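Preltard Empty Bottle Station, Floor Model

Wiltura / Recycling and Waste / Indoor Collection / Bottle Stations

Price: $219.00
Availability: In stock, ships flat
Page last revised: December 8, 2021

Overview

The Preltard floor model is an indoor collection station for single-use beverage bottles. It combines a 50-liter bottle bin with a separate drain funnel and a removable liquid tank, so that leftover drink can be poured off at the same place the bottle is dropped. It is intended for break rooms, school corridors, gym lobbies and other spaces where most of the waste is bottles and most of the bottles are not fully drained.

The station has no motor, no sensor and no power connection. It is a cabinet, a lid with two openings, a bin, a funnel and a tank. All moving parts can be removed by hand from the front.

Why there is a separate liquid tank

A bottle that looks finished usually holds some liquid. The amount in any one bottle is small, but it collects in the bottom of the bag, where it leaks at the seam, attracts insects and makes the bag heavier than the person lifting it expects. Bags from stations without a drain also tend to be rejected by haulers who accept only drained containers.

The funnel on the Preltard sits on the left side of the lid and is large enough to take a bottle neck at a steep angle. A coarse screen in the funnel catches tea bags, fruit slices, cap liners and similar solids. The screen lifts out by its center tab and can be rinsed under a tap.

The tank below the funnel slides on two rails. A float in the tank raises a white pin in the front panel when the tank needs to be emptied. The pin is visible with the door closed. The tank has a carry handle and a pour spout and goes to any sink or floor drain.

Preparing bottles

The station will accept bottles in any condition, but the bin holds more and the contents are easier to sort when the bottles are prepared. The instruction plate on the lid gives the short form: uncap, pour, drop. A fuller version is printed inside the door for the person who services the station.

Caps come off before pouring. Whether they go back on depends on the hauler. Some programs want the cap screwed back on so that it travels with the bottle, others want it kept apart. The instruction plate is supplied in both versions and the unused one can be stored in the slot behind the door.
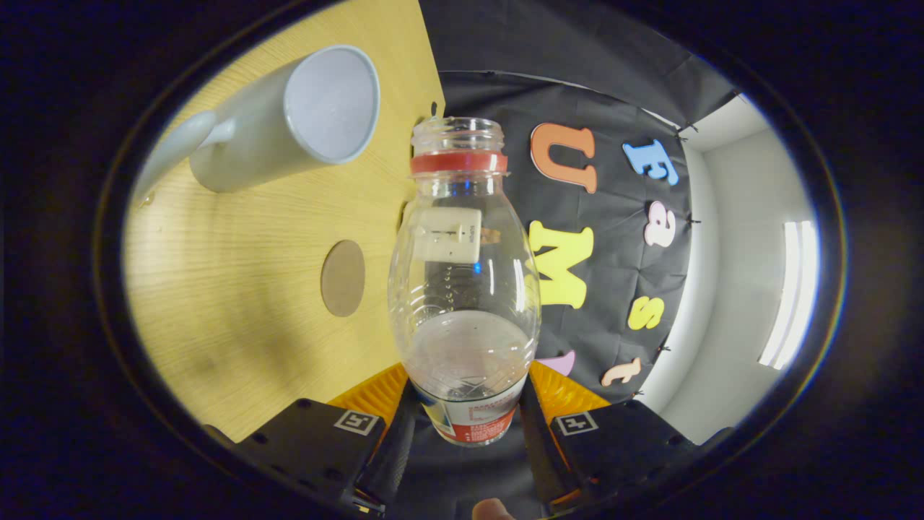
The tamper band is the ring left below the thread when the cap is twisted off. It can stay on the neck. Sorting plants separate bands, caps and bottle walls after grinding, and cutting a band off by hand is slow and not without risk to the fingers. Do not set out scissors or knives at the station for this purpose.

Labels can also stay on unless the hauler's instructions say otherwise. Wrap labels that tear away cleanly may be removed at a service table if the program pays a better rate for bare bottles. Small adhesive tags, such as price stickers and deposit or inventory tags, are harder to get off and are seldom worth the time. Where bottles are redeemed for a deposit, leave every label in place and do not crush the bottle; most redemption machines need to read the code.

The lower part of a molded bottle often holds water after a quick pour. The recesses in a ribbed or patterned base trap it, and it moves only when the bottle is tipped fully and held for a moment. The funnel rim is notched for this. A bottle can be rested upside down in the notch with its neck in the funnel while the next one is uncapped.

Bottle opening

The bottle opening is round, with a soft black collar made of slit rubber. It passes common single-serve bottles and narrow sports bottles. Family-size bottles do not fit through the collar and should be put in through the lid, which the service key opens. The collar blocks the view of the bin and slows down other waste: cups, paper bags and food trays do not pass through without being forced.

A collar without slits is available for sites that want an open hole. Changing the collar takes a Phillips screwdriver. The screws are on the underside of the lid.

Cabinet

The cabinet is powder-coated steel on a welded frame. Standard finish is light gray with a blue lid. The door is hinged on the right and can be moved to the left during assembly, but not afterward without removing the top plate. Side panels are 6 mm clear of the floor to allow for wet mopping. The feet are adjustable and can be leveled from above through the holes in the bottom shelf.

There are no casters on the floor model. A caster plate is offered as an accessory. It raises the cabinet and should not be used on ramps.

Specifications

Type: indoor bottle station with drain
Bottle bin capacity: 50 liters
Height with lid closed: 91 cm
Floor clearance at side panels: 6 mm
Cabinet: steel, powder-coated
Bin: polyethylene, one piece, with grip on rear edge
Liquid tank: polyethylene, removable, with spout
Funnel: stainless steel
Funnel screen: stainless steel, lift-out
Collar: slit rubber, replaceable
Lock: keyed, two keys supplied
Power: none
Use: indoor only

In the box

Cabinet panels and frame
Lid with collar fitted
Bottle bin
Liquid tank with float and pin
Funnel and screen
Instruction plates, caps on and caps off
Hardware bag and hex key
Two service keys

Assembly

One person can assemble the station, though a second pair of hands helps when the lid goes on. Fit the rails to the frame before the side panels. Once the panels are in place the rear rail screws can't be reached. Tighten all frame bolts finger-tight first, stand the frame on a level floor, and then tighten fully.

The float pin should move freely before the front panel is closed. If it sticks, loosen the guide bracket a half turn and center it. Pour a cup of water through the funnel as a final check and look under the tank for drips. A drip at this stage normally means that the funnel tail is resting on the tank rim and has to be pushed inward.

Cleaning and service

Empty the liquid tank whenever the pin is up, and at closing time in any case if milk drinks or smoothies are sold nearby. Rinse with warm water. Dish soap is suitable; chlorine bleach will discolor the float and should be kept away from the stainless parts.

The bin can be used with or without a bag. Without a bag it should be wiped down each time it is emptied. With a bag, fold the edge over the bin lip and under the retaining band. Bags that hang free of the band will be pulled down by the first few bottles.

The collar wears faster than anything else on the station. Small tears at the ends of the slits don't affect its use. Replace it when the flaps no longer return to flat.

Accessories and spares

Seixas collar, slit, black
Seixas collar, open, black
Caster plate, four casters, two locking
Spare liquid tank with float
Spare funnel screen
Cap tube, clear, mounts to right side panel — for programs that keep caps apart
Instruction plates, blank, for local wording
Lolberg wall bracket for anchoring to masonry or studs

The Lolberg bracket is recommended in schools and wherever the station stands on a raised floor. It fits the two holes already present in the back of the frame.

Compatibility

Parts on this page fit the floor model only. The earlier countertop Preltard, sold until June, has a shallower funnel and a different collar diameter. Its tank will slide onto the floor model's rails but does not seat under the funnel and will overflow. Customers who need parts for the countertop unit should contact the spares desk with the number stamped inside the lid.

Notes from the product desk

Design questions on the drain assembly are handled by Pentti Vainio. Orders for several sites, including mixed finishes and printed plates, go through Adalberto Cordeiro. When asking for printed plates, send the hauler's rules along with the order — the wording about caps, labels and crushing has to match what the hauler will take.

Returns are accepted on unassembled stations with the hardware bag unopened. Tanks and funnels that have been in use cannot be returned.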